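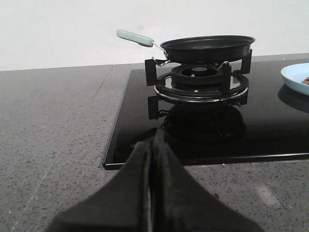

The Ridis Adjustment

Letay Wubshet had calibrated gas meters for the Ghanem district since 1997, and in that time she had written one report that was read. The report was seven pages long. It concerned a discrepancy of 1542 cubic feet.

The district had 200 meters on the Ridis loop. They were diaphragm meters of the older Clastard pattern, with a cast housing, two leather bellows and a dial at eye level if the installer had been considerate. At the head of the loop stood a master meter in a locked kiosk. Once a quarter the readings of the 200 were added together and compared with the reading of the master. The two totals never agreed. The permitted difference was printed on the back of the form.

In August the difference was outside the permitted range by 1542 cubic feet, in the wrong direction. A loss would have meant a leak, and there was a procedure for a leak. The houses on the Ridis loop had recorded more gas than had been sent to them.

Wubshet checked the addition. She checked it again from the bottom of the column to the top, which was the method she had been taught. Then she signed out the van and the portable prover and drove to the kiosk.

The master meter was sound. She ran the prover through it at three flow rates and the error was the same as it had been the year before, to the second decimal place. She noted the temperature and the line pressure. She replaced the lead seal, recorded its number and locked the kiosk.

That left the houses.

The prover weighed as much as a full suitcase and had to be leveled before each test. A single domestic meter took forty minutes if the householder kept out of the way. She worked uphill from the kiosk, four or five houses a day. The procedure required one appliance to be lit at the end of each test to confirm that supply had been restored, so she spent part of every visit in the kitchen, watching a flame.
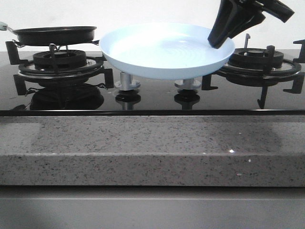
She preferred a small burner for the purpose. A small flame showed air in the line sooner than a large one. It would lift and flutter and show yellow at the tip, and then it would settle. She allowed two minutes by her watch, turned the tap off, and initialed the card.

By the end of the second week she had tested forty-one meters. Thirty-eight read correctly. Two read slow, in the householder's favor. One was stuck at a figure it had evidently held for several years, in the house of a man who heated his soup on a paraffin stove and saw nothing wrong with the bill.

The forty-second was at the top of Iltitier Street, where the loop turned back toward the river. The house was narrow and had been shut up since spring. The key was held by the neighbor, who came in with her and stood in the hall.

"She died in April," the neighbor said. "The sister."

"Whose sister?"

"His. He went first. They both lived here."

Wubshet wrote down that the premises were vacant. The meter was under the stairs. She put her lamp on it and saw that the last dial on the right was moving.

It moved evenly and without hesitation, at the rate of a pilot light or a very low ring. She closed the valve on the house side. The dial went on moving. She closed the valve on the street side. The dial went on moving. She held her hand flat against the housing, as she had been taught to do with a meter suspected of a worn crank, and felt the bellows fill and empty.

She disconnected the meter at both unions and capped the pipes. She set it on the floor of the hall on a folded cloth. There was nothing attached to it. The neighbor bent down to look.

"Is it meant to do that?"

"No," said Wubshet.

She timed it with her watch for one hour. Over the hour it registered a little under half a cubic foot. She multiplied this by the hours since the middle of April and obtained a figure, and she subtracted the figure from 1542. The remainder was inside the permitted range.

The neighbor had brought a chair by then. She said the brother had been a careful man who left a ring lit under the kettle all evening, turned down as low as it would go, so that there would be hot water when his sister came in from the late shift. After he died the sister had done it herself, for herself. The neighbor had told her it was a waste.

Wubshet asked for the dates and entered them in the notebook, although the form had no space for them.

A defective meter was supposed to be tagged, bagged and sent to the Clastard works, where it would be opened and its parts sorted for scrap. She filled in the tag. Under Nature of Defect she wrote Registers Without Flow. She considered the words for some time and let them stand. Then she carried the meter to the van and wedged it behind the passenger seat with the prover case, and on the road down to the depot she could hear it at the intersections when the engine was idling. It made a soft double click, one bellows and then the other.

The report was filed on September 24, 2019. It gave the method, the readings, the seal numbers and the corrected total. It recommended that the account at Iltitier Street be closed with no balance due and that the two slow meters be replaced in the ordinary course of work. It recommended a visit to the man with the paraffin stove. The supervisor read all seven pages, which was unusual, and came down to the bench room holding the last one.

"You haven't put down when it was shipped," he said.

"It hasn't been shipped."

"The procedure is thirty days."

"Yes," she said.

He looked along the shelf above her bench, where the reference meters stood in a row with their dials outward. One had a tag wired to it. He watched it until the pointer had gone from the four to the five, and then he took out his pen, wrote Retained for Observation in the margin of the page, and asked her how often she intended to observe it.

"Quarterly," said Wubshet.

She took the first reading before she went home, and entered it in a column by itself.

Recent stories
The Weighbridge at Low Water
Instructions for the Night Clerk
A Survey of the Lower Field
Eleven Drafts of a Bus Timetable
The Man Who Tested Bells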